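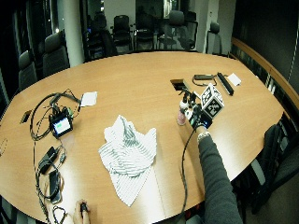

スレッド：Gonness公開デーに行ってきた（手持ちデバイスで布を扱うデモ）
ロボット・自動化 一般 ＞ 見学・展示会レポート

kado_tetsu
投稿日 2025年12月17日
Gonnessの公開デーに行ったので書いておきます。場所はBinportの会議棟。10月に申し込んで、抽選で当たった枠でした。参加者は29人で、班に分かれて回る形式です。
目当ては布操作のデータ収集のデモ。会議室の楕円形のテーブルにしわくちゃの布を置いて、マーカー付きの白いキューブが載った手持ちデバイスを人が握って作業します。布は白地に細いグレーの縞。デバイスからはケーブルが出ていて、完全なワイヤレスではありません。
説明は丁寧でしたが、産業用アームが動くところを見たい人には物足りないと思います。質問があればどうぞ。

mizunara55
レポートありがとうございます。うちは縫製の下請けで、布の自動化は何年も前から調べています。
デモでは布を畳むところまでやりましたか。それとも広げるだけですか。

kado_tetsu
＞mizunara55さん
うちの班では、つまんで持ち上げる、ずらす、という動作の説明が中心でした。畳む工程は資料に載っていましたが、自分は見ていません。午後の班は内容が違ったかもしれません。

hankyu_lathe
外れた者です。正直、会議室の机でやるデモにどれだけ意味があるのか疑問です。現場は照明も台の高さも違うし、粉も飛ぶ。Drokvilleの見学会は実際のラインの横でやっていました。あちらのほうが参考になります。

sorane_k
午後の班でした。hankyu_latheさんの意見には賛成しません。Drokvilleのは完成した設備を見せる会で、今回はデータをどう集めるかを見せる会です。目的が違います。
手持ちの道具なら場所を選ばないので、会議室でやること自体が説明になっていると受け取りました。

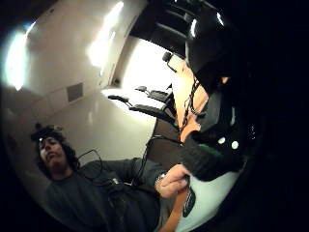
あと、機材は思ったより身に着けるものが多いです。頭に付けるセンサーのバンド、胸のあたりの小さい黒い箱、それをつなぐケーブル。マーカーの付いた黒い手袋もありました。長時間の作業だと負担になりそうなので質問したら、休憩を挟む前提で手順を組んでいるとの回答でした。
午後の班も畳む工程の実演はなしです。時間切れと言われました。

hankyu_lathe
目的が違うのはわかりました。ただ、ケーブルをあれこれ付けた人間の動きが、普段の作業者の動きと同じになるとは思えません。うちの現場であれを付けて作業しろと言ったら、まず断られます。

sorane_k
そこは同感です。袖口のケーブルが布に引っかからないのか気になりました。質疑の時間に聞けばよかった。

mizunara55
畳む実演はなかったんですね。残念です。
資料に件数は出ていましたか。どのくらいの量を集めているのか知りたいです。

kado_tetsu
配布資料では423件でした。布だけの数字なのか、ほかの物も含むのかは書いてありません。自分は布だけと理解しましたが、自信はないです。

sorane_k
423件は布以外も含む数字です。午後の説明ではそう言っていました。硬い物と布を分けた内訳は出せないとのことでした。

kado_tetsu
そうでしたか。訂正します。

pulley_no_hito
横から失礼します。次回の申し込みを考えています。所要時間と、撮影ができるかどうかを教えてください。駐車場の有無も。

kado_tetsu
＞pulley_no_hitoさん
全体で2時間です。前半が説明、後半がデモと質疑。撮影は受付で申請書を書けば可でした。
駐車場は会議棟の裏にありますが、狭いです。自分はバスで行きました。

mizunara55
Jankauskaitėのグリッパーと組み合わせる話は出ましたか。うちで検討しているのがそれなので。

sorane_k
午後の班で同じ質問をした人がいました。他社製品との接続は個別相談になるそうです。窓口は配布資料の最後のページに載っています。

mizunara55
助かります。問い合わせてみます。返事が来たらここに書きます。

hankyu_lathe
自分も次回は申し込みます。見ないで文句を言うのもよくないので。畳む工程をやるなら、そこを見たいです。

pulley_no_hito
kado_tetsuさん、ありがとうございました。申請書は当日その場で書けますか。

kado_tetsu
書けます。受付の横に用紙が置いてありました。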